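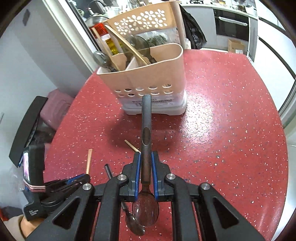
Hand-held gripper with blue finger pads holding a dark spoon by the neck, utensil caddy behind. Kitchen task, Kakum set.

Kakum: equipment planning notes and data card
Maintained by Hilkka Eskola and Mathis Lemaire
Last updated Sunday, December 1, 2019

What's in this repo

302 recordings of kitchen utensil handling, plus the planning sheets we used to buy the gear. We're really happy with how this came together, and we hope the sheets save another small lab a few weeks of spreadsheet work!

Files

recordings/ -- one folder per session
budget/plan.csv -- every line item, with quantity and lead time
budget/spares.csv -- what wears out and how many to keep
notes/ -- session notes, a bit messy in places

Why hand-held first

Our original plan (code name Tuklow) put the whole budget into one arm. In July we split it: 2 hand-held grippers now, arm later. Best decision of the year. People could start recording in their own kitchens right away, and we learned which utensils gave us trouble before picking a payload class for the arm.

Planning tips

Order finger pads with the grippers. We keep 30 in the drawer and list them as consumables, so they don't need a new approval each time.

Budget for props too. Spoons, ladles, spatulas and rolling pins are cheap one by one, but they deserve their own line. Buy more than one size of spoon -- thin handles and deep bowls are very different to grip.

Put shipping in its own column. Ours was hidden in the unit price and made the Flulturden and Eren quotes impossible to compare.

Allow 9 weeks for the arm mount. Really.

Known gaps

Spares prices are missing for the Eren quote. Session notes before July use the old folder names. Mathis has a rename script and will push it once the paths are checked.

Questions and corrections are very welcome. Open an issue and tag Hilkka for budget files, Mathis for recordings.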